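Week 4 notes: can a machine do your chores yet?

Okay, picking up where we left off with the Pillex dishwasher-loading paper. Several of you asked why I got so excited about flowers at the end of class, so let me try again (slower this time!).

Plates are stiff. A plate you grab at the rim is the same plate when you put it down. Flowers bend, snag on each other and hide their own stems, and a vase has a narrow mouth. Apinya Sukprasert had her group in Braltudville try vase filling in simulation, 100 runs, and 30 of them got every stem in. I'd call that a "not yet," but I love that they tried!

Arranging flowers, the work at hand:

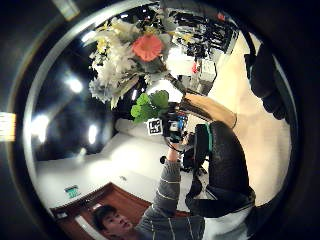
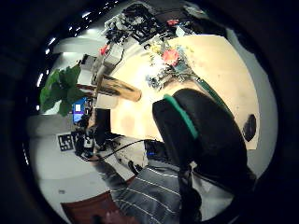

So for October's write-up, pick one chore from your own home and break it into grasps. Where does the hand have to squeeze, and where does it have to let go gently? Fifteen steps is plenty. Yupin Jitpraphai's chapter on soft objects helps a lot, especially the bit on laundry, and the Wevow reading is optional. Bring a paper copy, please, my printer is dead again.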